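4. Why People Come Back: Returning Visitors at the Allton Harvest Music Days

4.1 What the gate counts do not tell us

Anyone who has stood near the entrance of a small-town music festival on a Saturday morning knows that a good share of the crowd seems to know where it is going. People head straight for the shade, or for the pie stand, or for a particular patch of grass in front of the fiddle stage where their family has put its blankets for as long as anyone can remember. The organizers in Allton had long suspected that these returning visitors made up the heart of their audience, but the gate counts, which record only how many people come through on a given day, could not tell them so. A first-timer and a grandmother who has not missed a year look just the same on a clicker.

We wanted to get a little closer to these people, and to hear in their own words what draws them back each October. We also hoped (and we should admit this was partly a personal hope, as two of us grew up going to festivals very much like this one) to learn something about how a habit of attendance passes from one generation to the next.

4.2 How we asked

Over the weekend we gave out 400 short survey cards, split evenly between the main stage, the dance tent and the craft rows. The card asked where the visitor had traveled from, who they had come with, whether they had been before, and what they would tell a friend about the festival. The last question was left wide open, with plenty of blank lines, and we are very glad it was — people wrote all the way to the bottom and then up the margins.

We followed the cards with 19 longer conversations, most of them held in the evening when the heat had gone out of the day and people were in a mood to sit down. These ran to around 20 minutes each, although we never hurried anybody, and one couple from the Sultora side of the river kept us happily occupied through most of a string band's set. Notes were written up the same night while the talk was still fresh in our minds.

4.3 The pull of the familiar

The strongest theme, by a good distance, was company. Visitors spoke warmly about the music, and many could name the band that first won them over, but when they explained why they had come this year in particular they nearly always began with a person. A sister was driving in from Hinix. An old neighbor had promised to save chairs. A son who had complained about being dragged along as a boy was now bringing children of his own, and everybody in the family was enjoying the joke.

Close behind company came the feeling of knowing the place. Returning visitors were fond of things that an outside consultant might well have marked for improvement, such as the bumpy path down to the creek or the hand-lettered schedule board. When the schedule was moved to printed sheets a few seasons ago, several people told us they had missed the board, and they were pleased to see it back.

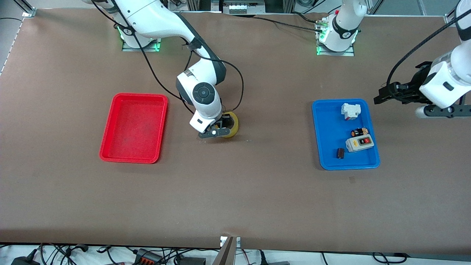
Figure 2.

We found a gentler attachment to particular performers than we had expected. The Tsang Hollow Ramblers, who have closed the Sunday program for many years, were mentioned with real affection, yet most people said they would still come if the Ramblers ever retired. What they would not give up so easily was the closing singalong itself, whoever happened to be leading it. One woman described it as the moment the year turns over, and we have thought of her remark often while writing this section.

4.4 Some cautions

Our cards reached the people who were willing to stop for us, and a visitor rushing off to find a lost child or a free table was not likely to be one of them. We also spoke with very few teenagers, who were polite but plainly had better things to do. Former visitors who have stopped coming are missing from our survey altogether, and their reasons could be quite different from anything reported here. Even so, the long conversations and the cards pointed in much the same direction, and we feel comfortable carrying the theme of company forward into the next section, where we look at how families travel to the festival and where they stay.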